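New rules for simulated runs start in August

The simulation group at Misel has finished its rules for test runs done in software. They apply to everyone who submits runs to the shared library, including the Totov and Ekela teams. Azadeh Yazdani wrote the first draft and Radosław Górecki checked it against the runs we already hold.

The main change is that a simulated run now gets the same paperwork as a run on real hardware. Until now people could send in a folder with a date on it. That made it hard to repeat anything. Of the 3119 runs in the library, 117 could not be repeated because the scene file had been changed and saved under the same name.

Each run must now list the scene version, the arm and gripper model, the start pose of every joint, and the camera positions. Furniture and background items count as part of the scene. If you move a chair, save a new version.

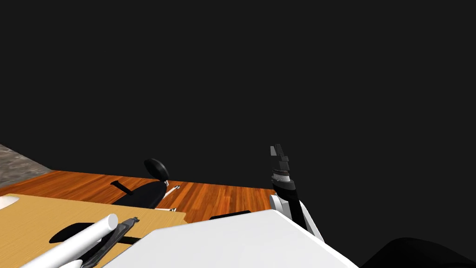
Arm raised with the gripper empty, office chair beyond the table.

The second part of the rules covers the start of a grasp. Before the fingers close, the log should show that the gripper is open and that the target is between the fingers from the wrist view. Thin objects need extra care here. A small error in the hand position matters more with a rod than with a box, and a contact setting that suits one may not suit the other. Write down the contact settings even if you left them at the default.

Failed runs stay in. Mark them as failed, give the step where it went wrong, and send them with the rest. Syafiqah Lumbantobing will return any batch that has had its failures taken out - this was the point most people asked for when the draft went around.

Speed and force limits are the same as on the floor. A software arm can't hurt anyone, but programs get copied over to real machines, and the limits should already be in them.
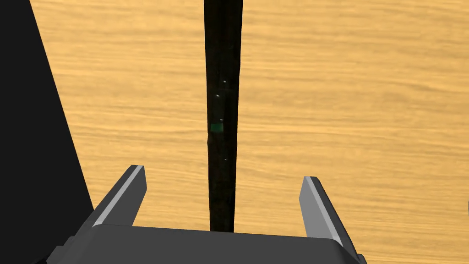
Do I have to redo my old runs to meet the new rules?
Old runs can stay as they are. They will be labeled "pre-rules" in the library and should not be mixed with new ones in a report.

The form is 5 pages long and run 1007 has been filled in as a model to follow. Ask Ayman Kamel for a copy. Teams at the Abou Zeid site should send their forms to Orvokki Keskinen, who is keeping a list of questions for the next revision.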